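Bins, Trays and Baskets: A Gallery of Other People's Sorting

I have never trusted a storage bin. People buy one to get rid of a mess and end up with the same mess in a nicer color. The Skiswood catalog lists 891 containers, and I have yet to meet the household that needed the first dozen. Still, readers keep asking for a page on sorting small household things by container, so I gave it a fair try through July. My notes come first and the picture sits further down, with its lines next to it.

What the sellers say

Stumine claims that color makes people tidy. Blue for one kind of thing, yellow for another, and the family falls into line. In my house the colors lasted until the first grocery run, when everything went into whichever bin had the most room. Labels did no better. They peel, and then you have a bin with a gray sticky patch on it.

Hadgu sells a 234-page guide to going through your cupboards. I read it all. A good half is about how you will feel afterward. The useful part fits on an index card: put tall things in something deep, flat things in something shallow, and leave some space.

Danden says a well-sorted home can hold 3,000 small items without looking full. Why would anyone want to own 3,000 small items?

What I will grant them

A shallow tray is worth having. You see what is in it, and you can't bury anything under anything else. I bought 2 and they are both still in use, one by the door for keys and mail, one in the bathroom. Deep baskets I am less sure of. They look roomy, they have handles, and by the end of the month the bottom layer is a mystery. If you must have one, keep it for light, bulky stuff and empty it now and then.

The gallery

Bottle in the blue, box in the yellow
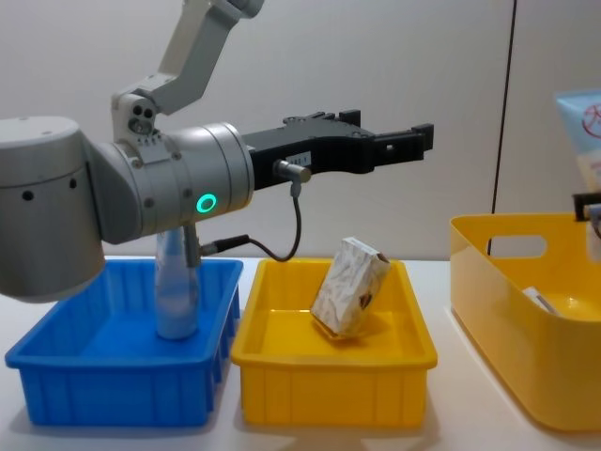
A clear plastic bottle standing up in a bright blue bin, and a small patterned box lying crooked in the yellow tray beside it. One item apiece, so of course it looks neat. The deeper yellow basket on the right has the oval handle hole they all seem to come with.

Would I buy the set?

The tray, yes. The blue bin, maybe, if it were cheap and I had bottles that kept falling over. The basket can stay at the store. I'm told Skiswood has a bigger one coming, with a lid, so now you won't be able to see the mess from the top either.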